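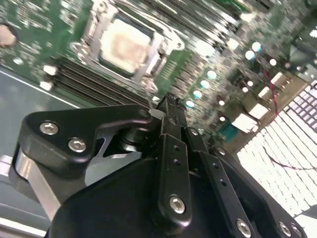 The old board, with the paste still on it.

**The Feed Store Computer**

My aunt ran the office at the Drosska feed store for most of my childhood, and when she finally gave up the keys she took the computer home with her, the way other people take home a plant. It had done the invoices, the payroll and one long, unfinished letter to the county about the drain. She put it in her hall closet under the winter coats, and there it stayed until the March after her funeral, when my cousins and I drew slips of paper out of a soup bowl and I got the closet.

I kept two of the coats and the computer. The coats fit, and the computer didn't turn on, so you could say I came out of it with a fair mix.

I ought to explain that I'm no expert. I fix toasters for my neighbors and I once put a new belt in a dryer, and on the strength of the dryer I have gone around for years thinking of myself as handy. So I took the case apart on a bath towel, put the screws into an egg carton, and lifted out the big green board that everything else had been fastened to. Then I sat and looked at it for a good long while, with my coffee going cold beside me.

It looked like a town from the air. That's what I thought that first evening, and I've never been able to unthink it. The long black memory slots were plowed fields, set side by side on the slant. The round-topped capacitors were grain bins, catching the kitchen light just as the bins out on the Namport road catch the sun when you come over the hill too fast. And in the middle, inside its bright metal frame, was the town square with nothing in it, only a tan smear of old paste where the processor had sat and thought about chicken feed for all those years.

I went down to Stironico, which sells parts in the front and mends vacuum cleaners in the back, and asked the woman at the counter what it would cost to get the thing going. She asked me how old it was. I told her, and she was kind about it. She said she could sell me a whole used machine for 110 dollars and move the files over, provided the drive was any good, and that would be 35 more. I said I'd think it over, and bought a bottle of cleaning alcohol so as not to leave with nothing.

Well, I thought it over for the better part of a week. I read things late at night that I only half understood. I tried the drive in my neighbor's machine – he has a gadget for it, and owed me for a toaster – and it spun up with a little cough and showed us 179 files, every one of them named in capital letters. DRAIN was there, and DRAIN2, and DRAINFINAL, which broke off halfway through a sentence about the culvert. There was one called PIE. There was one with my name on it, and I asked my neighbor if he would mind putting the kettle on.

It was a list of what I'd eaten at her house the summer I turned nine, what I liked and what I'd fed to the dog when I thought she was at the sink. She had kept it up for the whole summer, between the invoices. At the bottom she had typed, WILL EAT PEAS IF THEY ARE CALLED SOMETHING ELSE.

So I didn't need the rest of it running after all. My neighbor copied everything over for me and wouldn't take any money, though he took a coffee cake. I meant to carry the board to the recycling shed out past Frimpong's that same Saturday morning or the next, whenever I had other things to drop off.

It's still on the towel. I dust it when I do the windowsill. The alcohol is under the sink with the seal on, and every so often I get as far as taking it out and finding a clean rag, and then I look at that smear in the square and put the bottle back, and go see what there is for supper.

Filed under: Short Fiction, Family, Kitchen Table Stories

74 shares · 35 comments

More stories
The Year We Rented the Piano
Two Coats
What the Dryer Said
Blackberries, Mostly
A Letter Concerning the Drain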